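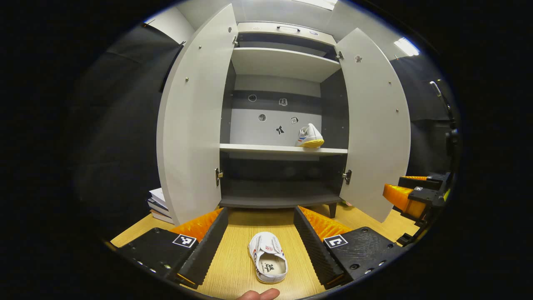 Features > Storage > Talking shop
2 min read

The owner of Linholm, a small storage shop, swears by closed shoe cabinets. "Shoes last longer behind doors," she told me. I asked how she knew. "You just do." The light grey one pictured has one white trainer on the middle shelf and the dark bottom compartment empty, which hardly proves much – another was out on the table.

And the smell? "Leave the doors open for a bit." So why have doors? She laughed and offered me the Flukska catalogue.

7 comments · 252 shares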